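Grasp Point Estimation for Long Thin Objects from Hand-held Gripper Recordings

Project report, module in Robot Perception and Control

1. Background

Our project was proposed by Nekico, who sort and pack household goods and want a planner that can pick up items such as spoons, brushes, rods and flat sticks without knowing their exact shape in advance. Their current software, Radano, takes a depth image and returns one grasp pose. It works well on boxes and bottles. On long thin objects it often puts the grasp at one end, and the object then swings in the fingers when the arm lifts.

We were asked to see whether recordings made by people using hand-held grippers could be used to correct this. The gripper carries its own camera, so every recording shows the fingers, the object and whatever is behind them. From this we wanted two outputs for each frame: the position of the object between the finger pads, and the angle between the object's long axis and the closing direction of the fingers.

2. Data

We used 330 recordings, each one a single pick and place. The person doing the recording chose which object to take next. We did not fix the lighting or clear the room, as Nekico's own site is not tidy either and a model trained on a plain backdrop would have told us little.

Frames were labelled by hand in a small tool we wrote for the purpose. The labeller clicks on both ends of the visible part of the object and on the two pad tips. Everything else is worked out from those four points. A frame takes a few seconds once you are used to it. We first tried drawing full outlines and gave up after a morning, as the extra detail made no difference to the angle.

The recordings were split by session, so that no session appeared in both training and test. An earlier split by frame gave very good scores that meant nothing, because neighbouring frames are nearly the same.

3. Method

The perception part has two stages. The first finds the pads. They stay in almost the same place in the image and only move along one line as the gripper opens and closes, so we fit that line once per gripper and then search along it. This gives the opening width without any extra sensor.

The second stage looks at a crop above and between the pads and predicts the object axis. It is a small convolutional network with two heads, one for position and one for angle. We predict the sine and cosine of twice the angle, so that a stick turned through 180 degrees gives the same answer.

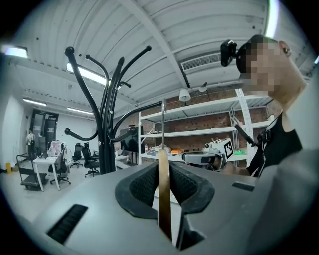
Background clutter was the main source of error. Straight edges confuse the axis head: table edges, shelf uprights, ceiling beams and light fittings can all look like a continuation of the held object. In the first version the network would often follow a beam and report its angle with high confidence. We tried three fixes.

Blurring the area outside the crop had no effect, as the bad edges were mostly inside it. Adding random straight lines to the training images helped a little. The fix that worked was to use pairs of frames. The held object hardly moves relative to the pads while the background moves a lot, so we give the network the current frame and one from 10 frames earlier. It then has enough to tell the two apart, provided the gripper is moving.

When the gripper is still, the pair tells us nothing new. We check for this using the estimated camera motion, and if it is below a threshold we keep the last good angle.

4. Control side

The planner was left mostly as it was. Radano returns a list of candidate grasps with scores, and we added a term that lowers the score of any grasp far from the positions people chose for objects of a similar length and width. The weight of this term is set in the config file. We ran it through the Nedent simulator before using the arm, which caught a sign error in the angle conversion that would have turned the wrist the wrong way.

The loop time went up by 19 ms with our code in it. This is acceptable for Nekico, who plan once per pick.

5. Results

On the arm we ran 20 picks with the original planner and 20 with ours, using the same objects in the same starting places. The original dropped or badly tilted the object in 10 of them. Ours did so in four, and three of those were with the same thin rod, which the depth camera barely sees at all.

The sample is small and we would not claim more than that the change goes in the right direction. We also had to restart one run after the arm lost its network connection; it was repeated from the beginning.

6. Problems and further work

The pad search fails if the gripper is fitted with different pads, and the line has to be fitted again by hand. This should be automatic. Labels made in August use an older file format and need the script in tools/convert before training.

We did not use the recorded gripper paths, only the images. The Jääskeläinen smoothing filter is already in the repository for this and has tests, but it is not connected to anything yet. The next group should start there, and should ask for a second depth camera before they do any more work on thin rods.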